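Countertop steamer check, Tuldale kitchen
Date: January 15, 2022
Checked by: Sewwandi Bepari
Next check due: September

1. Position. Steamer on a level table, nothing stored over it. Pass. The wall behind is to be wiped down at each clean.

2. Steaming tray. Perforations clear, no burrs on the rim. Pass. Buns are to be set apart on the tray so that the holes between them stay open.

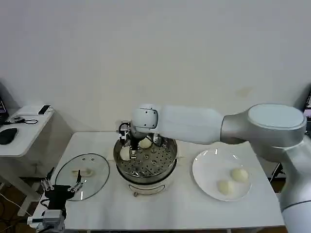 3. Base and flex. No cracks to the casing. Flex sound, plug fuse 3 A: wrong rating for this appliance. Fail. Replaced with 13 A at the time of the check and retested. Pass.

4. Water level. Fill before switching on. Do not top up through the tray while food is on it.

5. Plate for cooked food. Clean, no chips, kept beside the steamer so that hot buns are not carried across the room. 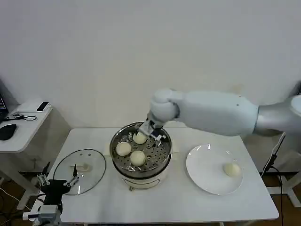
Mridha asked whether the plate should be warmed first, as the Erkwood sheet recommends. Not a safety item; left to the cook.

6. Lid. Lift away from the face and leave to cool for 30 minutes before washing. Glass to be examined for chips at each use, with the light across it. Clear glass is easily missed on a pale surface such as this one, where little more than a thin rim line and a couple of bright reflections give a round edge away. Coloured mat requested.

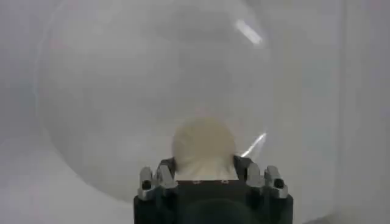
7. Descaling. Last entry in the log is unsigned. Comment: sign every entry. Pale tabletops hide clear items, and in poor light the right-hand side of a round transparent piece can fade almost completely into the surface, so the mat under item 6 should be in place before the next session.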